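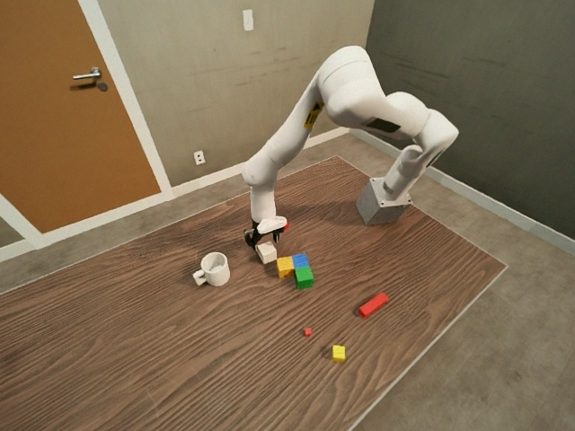
White arm, brown bench.

The Orkach Prize

The letter said Raili Huttunen had won 3000 in the Orkach draw, and that to claim it she need only send 32 by way of a handling fee.

"I never entered a draw," she said.

"You must have," said Lauri Hakala, who wanted it to be true more than she did. He rented the flat below and had been promised a share for no reason either of them could remember. "You fill in forms at the chemist's. I've seen you."

"I fill in forms for my knees."

She held the letter up to the kitchen window. The paper was good. So was the crest, if you liked crests, and the signature belonged to an E. Evell, Head of Winnings. Raili had worked in the post room at Hämäläinen's until she retired and had never met a head of anything who signed his own letters.

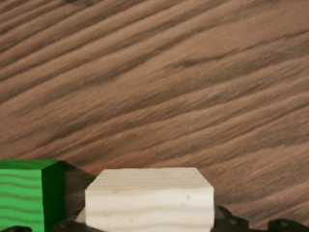
"Ring them," Lauri said.

She rang. A young man answered on the second ring and congratulated her before she had given her name.

"Who am I, then?" said Raili.

There was some typing. "Our lucky winner, madam."

"And what town did I win it in?"

"All towns are eligible."

She asked why they couldn't take the 32 out of the 3000 and post her the rest. He said it was to do with the bank. She asked which bank. He said he would put her through to Mr Evell, and then a different voice came on, or the same one with a cold.

"Mrs Huttunen," it said, "your neighbour Mr Hakala has already paid."

Raili put the receiver down on the worktop and looked at Lauri, who was studying the calendar on the wall as if 21st November had something particular to say to him.

"How much?" she said.

"They said it would hold your place."

"How much, Lauri?"

"170," he said. "It was the express fee."

She picked up the phone again. The voice was still there, breathing politely.

"I'll need your address," said Raili, and felt in the drawer for a pencil.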